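Chapter 4

Where the Examples Come From

I spent most of a January typing the word "data" into planning documents without once asking myself who was going to make it. I had a model picked out and a nice long list of things I wanted it to do. What I didn't have was a single example of anybody doing any of them. If you've come straight from Chapter 3 (and I hope you did the exercises, even the dull one about camera angles), you may be in the same spot right now!

So let's get our hands dirty. In this chapter we'll collect demonstrations for a small household job: setting fallen cups upright. It sounds like nothing. You've done it half asleep. But a learning system has no idea which way is up for a cup, or where a cup stops and its shadow starts, and it's going to pick up all of that from what you show it and how you show it.

The project I'll keep coming back to is one I worked on called Flulari. Our plan asked for 2,000 demonstrations, and we split the work between two sites, Ferard and Prastov, so the system wouldn't fall in love with one particular table. Each demonstration was one person, holding a gripper in each hand, working through one arrangement of objects from start to finish. No arm, no motors to babysit, just you and your own wrists (which will complain, so take breaks).

I want you to think about the arrangement before you think about the motion. Beginners nearly always do it the other way around, me included. They practice a lovely smooth grasp and then repeat it on the same cup in the same spot all afternoon. What you want is a mixed bunch of things lying every which way, with the ordinary mess of a room left in the background.

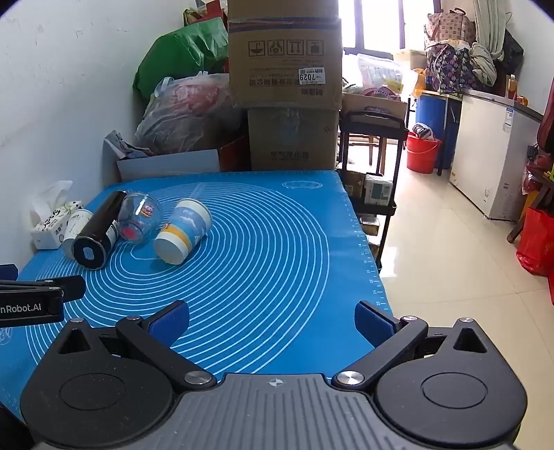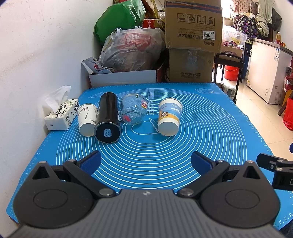

Fallen cups on the blue mat, fingers open, in both views.

Now, about variety. When I say "change the layout," I mean change it more than feels necessary. Turn a cup so its opening faces the other way. Swap two neighbors. Push one thing close enough to another that you have to think about where your fingers will go. My own rule is to change the layout after every demonstration, and I keep a little card beside me with 9 starting layouts sketched on it, because my hands drift back to their favorites when I get tired. Yours will too.

Materials matter just as much. Paper squashes if you squeeze it the way you'd squeeze a thermos, and clear glass is a pain for cameras, so don't leave it out to make your life easier! If glass will be on the table later, it has to be in your examples now.

Then there's the question of mistakes. In our first batch we kept 617 demonstrations and threw out anything with a slip or a second try. I'd do that differently today. A slip followed by a calm recovery is worth a lot, as long as you label it, and we'd tossed a whole pile of them before it dawned on me. What I'd still throw out is dithering: long pauses, hands hovering while you decide what to do next. The system can't tell that you were thinking. It'll learn to hover.

One more habit before we start. Write a note at the end of each session, even if it's just a line. Which objects did you use, who was holding the grippers, did anything get moved or swapped? I've gone back to those notes far more often than to any of my fancy plots.

Section 4.1 walks through a session of 14 demonstrations, which is enough to get a feel for the rhythm without wearing you out. Clear a table, find a few cups you don't mind knocking over, and keep your Chapter 3 calibration sheet where you can reach it.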